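Darkard Country Park has good car parks. The one by the visitor centre has 18 marked bays for blue badge holders, a smooth path to the door and a dropped kerb in the right place. I have no complaint about any of it.

My complaint is what comes after. The level path runs for 200 metres, as far as the first viewpoint, and then stops at a kissing gate. The lake is another 500 metres on. Anyone in a wheelchair, or pushing a double buggy, gets the view of the lake from behind a hedge.

The park's website calls the site "fully accessible". The building is. The park is not, and most people go there for the park.
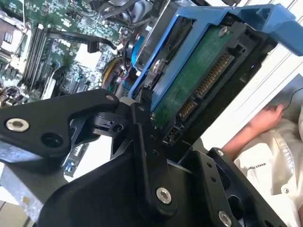
A hard drive in its blue caddy, inside an open computer case.

Flesby Woods had the same problem and dealt with it without much fuss. The gates on the lower loop were swapped for wider ones with a simple latch, and the worst stretch was resurfaced with packed stone. There is a bench every 50 metres on the climb. It is still a wood – there are roots and mud if you want them – but you can get to the stream on wheels.

Pundel Meadows has done less, but it does publish the slopes, surfaces and gate widths for each route. That costs very little and saves people a wasted drive.

Darkard is due to review its paths in June. I would start with the kissing gate. Until it goes, the website should say plainly where the level path ends.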